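2001-02-20

So the great bedroom clear-out is still going, and I have learned that the amount of stuff in a room has nothing to do with the size of the room. We moved into the Benden apartment in June with what I would have sworn was one carload. I don't know what happened after that. Things came in with the groceries, I guess.

I started Saturday with the closet, because the closet is where I've been putting everything I didn't want to think about. Old phone bills, a lamp with no plug, a coat I bought for a wedding in Trerker and wore for exactly one evening (it itched). My plan was to do the whole thing in an afternoon with the radio on. By dinner I was sitting on the floor reading a letter from my cousin Ivone Moura about a dog she had in college, and the closet looked worse than when I opened it.

Ivone, if you're reading this, I kept the letter. I kept all of them! I also still have your casserole dish and I'm sorry.

The trouble is the small things. Big things are easy, you either want a chair or you don't. But buttons? Spare keys? The little screws that come taped to the bottom of a shelf? I have moved four apartments' worth of little screws and never once needed one, and I know that the week I throw them out a shelf is going to come down on my head. My mother kept hers in a cookie tin, and my grandmother kept hers in a different cookie tin, so maybe it's in the blood.

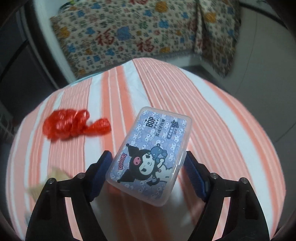

Anyway, I called Jailson Quintana, who is the tidiest person I know, and asked him how he does it. He said he gives every kind of thing one place to live, and when the place is full, something has to go. That's the whole system. I asked what happens if you really need a second place and he said "you don't," and then he asked if I wanted to get lunch.

I've been trying it since Sunday. Sewing stuff gets one place, batteries get one place, stamps and envelopes get the top drawer of the desk. I'm doing pretty well with everything except pens. I had no idea I was a pen person. There were pens in my winter boots.

For supplies I went to Flikeda, the discount place out past the car wash, and I have to warn you about going there hungry and in a good mood. I went in for a drawer divider. I came out with the divider, a bath mat, two kinds of hangers and a jar of olives, and I had to go back the next day for hooks. The woman at the register remembered me. The hangers are good though, the kind with the little notches so your blouses don't slide off, and they were 13 for some strange price. Who sells hangers in thirteens?

The one thing I really splurged on was the dresser. It's secondhand, from the Tehrani furniture store downtown, and the tag said 900. I did my best sad face and got it for 895, so you can see what kind of negotiator I am. But it's deep and heavy and the drawers run all the way out without sticking, and after years of yanking on that awful white thing with the missing knob I feel like a queen every time I get out a pair of socks. It took two delivery guys and a lot of language to get it up the stairs. One of them said it weighed over 200 pounds, but I think he was rounding in his own favor.

What's left now is the sweaters, the box of photographs and under the bed. I'm saving the photographs for a rainy weekend because I know myself, and I'll be no use to anybody once I open that box. The sweaters I could do tonight if there's nothing on TV. Under the bed I'm not ready to discuss.

A couple of you wrote after the last post to ask what I do with the stuff I'm getting rid of. Clothes go to the church on Miller Street, which takes them Thursday mornings, and books go to my neighbor downstairs, who reads anything. The lamp with no plug is still by the front door. If one of you can rewire a lamp, it's yours, and I'll throw in some pens.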